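Dalibor Polák
May 24, 2019

People ask me every month whether a machine can put away the dishes yet, or restock a shelf. I run the simulation side of a small shop automation outfit, so I get the question at work and at family dinners. Short thread with my current answer.

Starting with simulation, which is where most of my days go. Colored blocks, gray wall, one light.

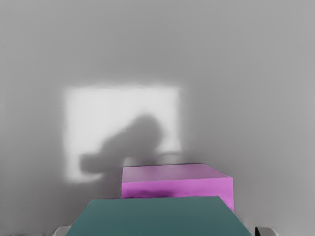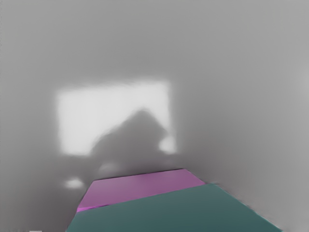 Teal and magenta blocks, with a shadow on the wall behind.

The chore we're after is plain. A box comes off a cart and goes on a shelf, next to the box already there, label out. A teenager on a first shift gets it in a minute. We have been at it since January.

We train on blocks because a block is the friendliest object there is. Flat sides, known size, doesn't bend, doesn't leak. If a policy can't handle blocks I don't want to hear about its plans for cereal.

On blocks, in simulation, we're fine. The last full batch was 2,149 attempts and 1,860 of them ended with the block where it should be. I was happy with that for one evening.

Then I did what I always do and sorted the failures. The biggest pile was the one I expected: two blocks close together, and the policy can't decide where one stops and the other starts. It closes on the wrong edge, or pushes the far block while reaching for the near one.

Second pile was lighting. We move the light between attempts on purpose. Put a hard shadow near the target and the success rate drops. A person doesn't even register a shadow when reaching for a box. A network trained under one lamp thinks it's part of the furniture.

The fix for that is dull. More lights, more angles, softer and harder edges, and then wait for the training run. It helps. It doesn't help forever – at some point you're adding variety that no store has and leaving out variety that every store has.

Now the store. Porine is a hardware and household goods place with three aisles, and they let us test before opening. The owner is patient and asks good questions. Her first one was how many boxes per hour.

We ran 49 real boxes through over two mornings. 6 went wrong in ways that needed a hand. Two were dropped, one was squeezed until the lid popped, and three were set down crooked enough that the next box wouldn't fit.

If you're thinking 43 out of 49 is pretty good, it is, for a lab. For a shop it means one person standing next to the arm all morning. That person could have stocked the whole aisle and had coffee.

That's the number I wish more demos would show. How often did someone have to step in, and how long did it take to get going again? Our dropped boxes took longer to recover from than all the good placements in that hour put together.

Speed is the other thing. Our arm is slow. We could turn it up, and in simulation we do. With real glass jars two shelves down I leave it slow.

Someone always brings up Sendeck at this point. They sell a picking cell for warehouses and it works, I've watched it run a full shift. But look at what's around it: bins of one size, fixed lights, a fence, a floor that's level. The warehouse did half the work by being built for it. A kitchen wasn't built for anything except people.

So, dishes. I tried a small version of this at home last winter, plates only, from a rack to a shelf. Dry plates of one kind, no trouble. Mixed plates, some trouble. Wet plates, I stopped after the second one because they were my wife's.

Glasses are worse. Depth cameras look through them and see the counter. You can work around it, people have, but each workaround covers one kind of object and a kitchen drawer has eighty.

Laundry I don't have much to say on. Folding a towel that's already flat is doable if you give it time. Finding the corners of a towel in a pile is still hard. Finding the second sock is a research program.

Floors are the success story and we tend to forget it. A robot vacuum is a real household machine that does a real chore with nobody watching. It got there by picking a job where a missed spot costs nothing and a bump costs nothing. If you want to guess which chore comes next, look for that.

My guess for shops, same logic: counting stock before placing stock. A cart that rolls down the aisle and reads labels can be wrong now and then, and it can't drop anything. Čierny, who does our hardware, disagrees and thinks simple shelf pushing will come first, where the arm only slides rows forward. He may be right. He's closer to the motors than I am.

On cost, since it came up in replies last time. I'm not posting our prices. I'll say that the arm is the cheap part over five years. The expensive part is the person who gets called when it stops.

A reader asked what simulation is good for if the store breaks everything anyway. It's good for being wrong quickly. I can run a bad idea overnight and throw it out by breakfast. In the store the same bad idea costs a morning and a box of light bulbs.

It's also good for the boring comparisons. Same blocks, same start, change one thing. You never get that in an aisle, where somebody has moved the paint.

What we're doing next: blocks touching each other in every training batch, more work on shadows, and a wrist sensor from Pokulier that's supposed to feel slip earlier. I haven't mounted it yet, so no opinion.

So can machines do the chores yet? Some, slowly, in places arranged for them. Unattended in a normal kitchen, no. I'd let ours stock one shelf of same-size boxes while I worked in the next aisle. I wouldn't go out for lunch.

Replies are open. If you run a small store and have a shelf you hate stocking, tell me what's on it and how heavy it is.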